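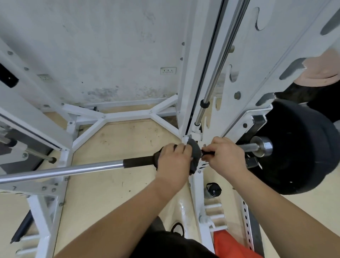 Why do some members get a red light at the front door when their account is paid up?

The door controller is holding an old copy of the member list. A member who paid or was reinstated after that copy was made is still marked inactive at the door, even though the front desk screen shows them as active.

Ticket 2988
Site: Skestberg Barbell and Fitness
Opened by: Ifeoma Adeyemi, front desk
Assigned to: Jhair Nina, Lasteck support
System: Majumder membership software, Estier door controller, 2 readers
Status: Closed

Ifeoma Adeyemi, 6:40 am
Three members couldn't get in this morning. All three show green in Majumder. One of them paid last night on the website, the other two came off a freeze at the start of February. I let them in by hand. The side door does the same thing. Staff fobs work on both.

Jhair Nina, 8:15 am
Thanks. Please go to Settings, Access, Controllers and send me the date and time listed under Last full sync. Also try removing one of the three from the door group, saving, and adding them back. Wait 20 minutes before testing the fob.

Ifeoma Adeyemi, 9:05 am
Last full sync says January. Last partial sync says 3:00 am today. I removed one member and added him back. He has left for work but he left me his fob, and it's still red at the front.

Jhair Nina, 9:30 am
The partial sync only sends fob numbers that are new to the controller. It doesn't change the status of fobs the controller already knows. That fits what you're seeing: a brand new member would get in and a returning one would not. Status changes go out with the full sync, and yours hasn't finished in weeks.

Can you open the sync log and paste the last few lines?

Ifeoma Adeyemi, 9:52 am
FULL SYNC START
RECORDS TO SEND 585
SENDING
TIMEOUT WAITING FOR CONTROLLER
FULL SYNC STOPPED - WILL RETRY

It repeats like that every night.

Jhair Nina, 10:20 am
The controller is dropping off partway through. First thing to try is a restart of the controller itself. It's the gray Estier box, usually in an office or electrical closet. Do it at a quiet time. The doors will stay locked from outside during the restart and the exit buttons keep working. Switch it off, leave it off for a full minute, switch it on, then wait for the steady green light before you touch anything in Majumder.

Ifeoma Adeyemi, 1:35 pm
Restarted at 1:10. Steady green. Ran a full sync by hand and got the same timeout.

Jhair Nina, 2:00 pm
OK. I'm passing this to Chidubem, who handles the network side. Has anything changed with your internet or router since the new year?

Ifeoma Adeyemi, 2:12 pm
We got a new router in January. Leif Toft put it in. I'm adding him to the ticket.

Leif Toft, 3:48 pm
I swapped the router and kept the old network name and password. The door box is on a cable. I didn't change anything on it. The front desk computer, the music player and the card terminal have all been fine.

Chidubem Eze, 4:25 pm
Leif, please look at the list of connected devices on the router and tell me if two of them share the address that's set on the Estier box. The box has a fixed address. The new router may be handing the same one out to something else.

Leif Toft, 4:50 pm
You're right, the music player has it.

Chidubem Eze, 4:58 pm
Reserve that address for the controller in the router settings, then restart the music player so it picks up a different one. After that, restart the controller and run the full sync by hand.

Leif Toft, 5:31 pm
Done. Sync is running. It took nearly 20 minutes but it says FULL SYNC COMPLETE, 585 sent.

Ifeoma Adeyemi, 5:44 pm
The fob I have here is green on both doors now. I texted the other two members and asked them to try theirs next time they come in.

Jhair Nina, 5:50 pm
Good. I'll leave this open until the overnight sync has gone through.

Ese Chukwu, 7:10 am
Covering for Jhair this morning. The overnight full sync finished with no timeout. Ifeoma, any red lights today?

Ifeoma Adeyemi, 7:26 am
None so far. Both of the other members got in. Can we get an email when the sync fails? We had no idea it had been stopping since January.

Ese Chukwu, 7:40 am
Go to Settings, Alerts, and check the box for Controller sync failure. It's off by default. Add the front desk address and Leif's - it takes more than one, with a comma between them. Closing the ticket. Reply here if it comes back and it will reopen.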